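八月,星期六,上午

Sowa 工位的仿真跑完了第一整批,趁还记得先写下来。任务还是那件老事:圆盘里的短管拣出来,按颜色放进蓝色料盒,橙的归橙的,灰的归灰的。车间里这活一直是人手做,谁有空谁做,做久了脖子疼。Lilonis 那边一直问能不能交给机械臂,顺带问家里收拾餐具抽屉、把袜子配对之类的事还差多远。我的看法写在后面。

本批设定:100 个回合,每回合料盒里最多放 6 件,夹爪是两指的,控制程序用 Javura 上周那一版,没有改参数。场景光照固定,影子比较重,视觉那一路因此吃了点亏,下一批打算把灯调柔再比。
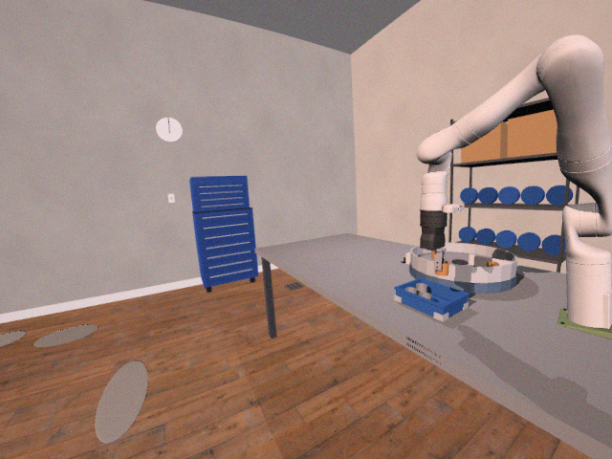
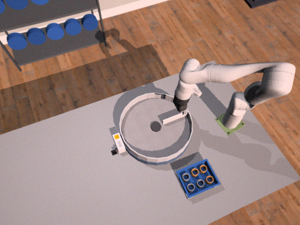
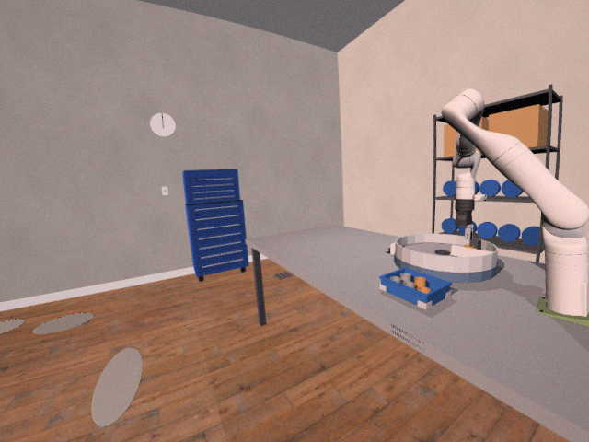
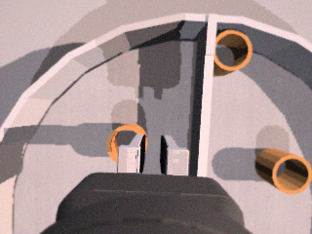

仿真场景,圆盘分拣任务。

先说顺的。管子散开、离盘边有一段距离的时候,手臂下去、合爪、抬起、转到料盒上方,动作干净,看不出犹豫。颜色分错的情况很少,主要是灰色件落在阴影里,识别分数掉下来,程序就停在那里等下一帧。等待不算失败,但拖时间,整批最长的一个回合走了 129 秒。同样的活我用手做,边聊天边拣也用不了这么久。

不顺的集中在 2 类。

一类是管子靠着盘壁。手指要插到管子和盘壁之间,缝不够就碰壁,碰了之后管子滚走,又得重新找。人遇到这种情况会先用指头把它拨到中间再捏,根本不用想。现在的程序没有“拨”这个动作,只会换个角度再试。

另一类是放的时候。管子松开得稍高就会弹一下,有时倒下,有时滚到别的颜色那边。按任务定义还算放进去了,拿到车间里就得有人再理一遍,等于没省事。判定规则要改:放下后停两秒,再看位置和颜色分区,歪的、串区的都记失败。

关于“机器到底能不能干杂活”。就这一件来说,零件规格固定、盘子和料盒位置固定,可以让它夜里慢慢干,早上人来收尾。换成厨房抽屉我不看好,勺子叠着勺子,软的硬的混在一起,每次打开都不一样。Waneo 那个叠毛巾的演示我也看了,毛巾是事先摆平的,从洗衣机里直接拽出来的一团它没碰过。车间的活会先成,家里的往后放。

另外记一句,仿真里的摩擦系数是照手册填的,没有实测。真管子表面有油,夹起来多半更滑。上实物之前先拿几根做拉力测试,不然这批成功率没什么参考意义。

待办:
把“拨到中间”写成单独的动作,先只对贴壁的管子启用
松爪高度调低,重跑同一组随机种子
灯光改柔,视觉阈值不动,单独跑一批
问 Lilonis 能不能接受盘壁改成斜的,改盘子比改程序便宜得多

下午四点机房要断电,日志已经拷到共享盘 Sowa 目录下,视频没拷完,周一接着弄。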